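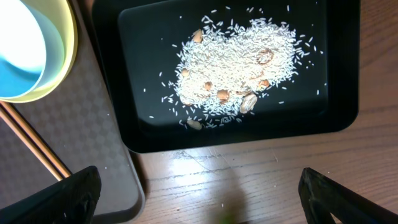

Section 4: Setting up the sorting bench for shared manual and automatic work

4.1 Scope

This section covers the bench at which foreign items are taken out of dry rice samples on the Temel line. It applies to sites where the arm has taken over part of the picking previously done by hand. It is written for bench operators and shift leads. Mounting and wiring of the arm are covered in Section 2.

The arm picks peanuts and other large items from the sample. The operator prepares samples, checks the result and deals with anything the arm has left behind. Final release of a sample remains a manual decision.

4.2 Before you start

You will need:
a black sample tray, clean and dry
a bowl for picked items
a pair of chopsticks for hand picking
the bench log

Use only the black tray. Pale grains on a light tray give poor contrast and the arm will stop with fault 377.

4.3 Preparing the bench

1. Set the selector switch to HOLD. The lamp on the arm base shows steady amber.

2. Wipe the table and both gripper fingers with a dry cloth. Do not use spray cleaner on the fingers.

3. Place the sample tray flat on the table within reach of the gripper.

4. Place the bowl to the side of the sample tray. A larger tray may be used under the bowl to catch stray grains.

5. Pour the sample into the middle of the tray and shake gently until the heap is low. Grains may spread towards the rim. Leave them where they are.

6. Check for glare. A bright patch on the table is acceptable. A bright patch on the tray floor is not; turn the bench lamp until it clears.

Note: Partly buried peanuts are picked less reliably than those on the surface. If many are buried, repeat the shaking in step 5 before starting.

7. Step back behind the floor line and turn the selector to RUN. The arm waits 2 seconds before moving.

CAUTION: Keep hands and chopsticks clear of the gripper whenever the selector is at RUN. The arm does not detect hand tools.

4.4 Checking the sample

1. Wait for the steady green lamp, then return the selector to HOLD.

2. Look over the tray. Remove remaining peanuts, pieces of shell and curled skin with the chopsticks. Thin or hollow fragments are often filled with grains and may be missed by the arm.

3. Record arm picks and hand picks on separate lines of the log. Do not add them together.

4. Sign the sample off, or mark it for a second run. A sample may be run twice. After that it is finished by hand.

4.5 Changes to working duties

During the trial at the Trekwood site, 2,659 samples were run with the arm in use. Average hand picking time fell by around 45 per cent. Time spent on preparation and logging rose, and shift plans should allow for this.

The following rules apply from the end of the trial:

Operators rotate off the bench every two hours, as before. Checking calls for the same close eye work as picking and does not lengthen the permitted turn.

One operator may look after one arm only.

Each operator completes at least one full sample by hand per shift. This keeps the skill in use for periods when the arm is out of service.

Arm pick counts are used for maintenance. They are not to be used to set targets for individual operators.

Questions on rotation or training go to the shift lead in the first instance, then to Sarmīte Vanags, Bench Operations.

4.6 Stopping in mid-run

1. Press the red button on the bench edge. The gripper holds its position and keeps hold of any item.

2. Turn the selector to HOLD.

3. Press RELEASE with a hand cupped under the fingers.

4. Enter the stop in the log with the time and the fault number, if one is shown.

Do not restart on the same sample until the tray has been shaken level again. For fault numbers, see Section 7.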